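### 3.2 Condition survey of enamelled shop signs

The Lirnia survey recorded 3,570 enamelled and painted shop signs, each logged by street, trade, fixing method and state of repair. Signs were graded twice, first from the pavement and again from photographs, and the 2 grades were compared before entry in the Akeo register. Where they differed, the lower grade was kept. Surface gloss proved the hardest property to grade from photographs, as reflections can be mistaken for staining. 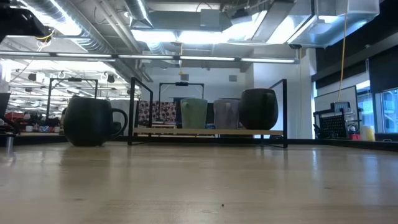 **Figure 3.** Mugs and low shelf rack on a wooden tabletop.

Gloss on the Potside signs was therefore scored on a scale of 3 steps, with a separate field for marks that moved when the viewing angle changed. Graders were told to treat a dark streak under an object as a reflection until a second view showed otherwise; the streak on the tabletop below the large dark green mug in Figure 3 is of this type. Scratches were entered only if visible in both views. The Saragih terrace, with 80 signs, was regraded in March under these rules.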